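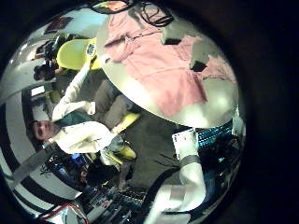

Pink cloth on a round table.

Keep the Clothes You Have

My town of Colter has 2 shops that will mend a shirt. When I moved here there were more, and one of them did nothing but hems and zippers. The space is a phone store now. I don't blame the phone store. People stopped bringing in their zippers.

I think we should start again, and I think the main thing stopping us is habit. Most of us can afford to have a seam closed. Plenty of us could close it ourselves in the time it takes to watch the news. We buy a new shirt because buying is what we do when something goes wrong with an old one, and the old one goes in a bag by the door with the vague idea that someone will want it.

Someone may want it. Often they won't. A donation bin isn't a repair shop, and a shirt with a torn armpit is no more useful to a stranger than it was to you. If you wouldn't hand it to a friend, the bin is only a slower trash can.

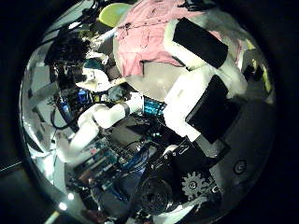 Reading time: 3 min

The usual reply is that clothes are cheap now and mending costs too much. I have heard this from people I respect, and on price alone they are sometimes right. A plain T-shirt can cost less than the repair. But the argument gets used for everything, including winter coats, good trousers and dresses that were worn two times. A coat with a broken zipper is a good coat with one bad part. We would never scrap a bicycle over a flat tire.

There is also the matter of what we buy in the first place. I own a gray work jacket from Trurnberg that has been patched at both elbows. It could be patched because the cloth was thick enough to hold a stitch. Some of the shirts I bought after it couldn't be saved. The fabric had gone so thin beside the seam that the needle made things worse. Before you pay for a garment, turn it inside out and look at the seams. If there is hardly any cloth beyond the stitching, put it back. Check for a spare button too. It's a small sign, but a maker who includes one expects the thing to last past the first lost button.

Schools could help. I was taught to sew on a button at twelve, badly, and I have used that lesson more than most of what I learned that year. A few afternoons would cover buttons, hems and a straight seam. Boys and girls should both get it. I don't accept that there is no room in the week for this.

Shops could help as well. Kumarasinghe, the dry cleaner on the main street, takes in small repairs along with the cleaning, and the price list is taped up by the register where anyone can read it. That list matters. A lot of people stay away from tailors out of worry that the bill will be a surprise. Put the price of a hem on the wall and they will come in.

I'm not asking anyone to darn socks by lamplight. I throw socks out myself. What I would like is for people to stop for a minute before they replace something and ask what is wrong with it. Usually it's one button, one seam or one stain that a soak overnight would loosen.
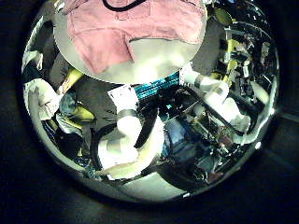
Is it worth mending something you hardly wear?
Only if you would wear it once it was fixed. If it doesn't fit or you never liked it, mend it and give it to someone who will use it.

The county drop-off at Edetberg has a shelf for wearable clothes, separate from the rag bins. I looked through it in January and found a wool skirt, a child's raincoat and a flannel shirt missing its top button. I took the shirt home. The button came out of a jar in my kitchen drawer and doesn't quite match.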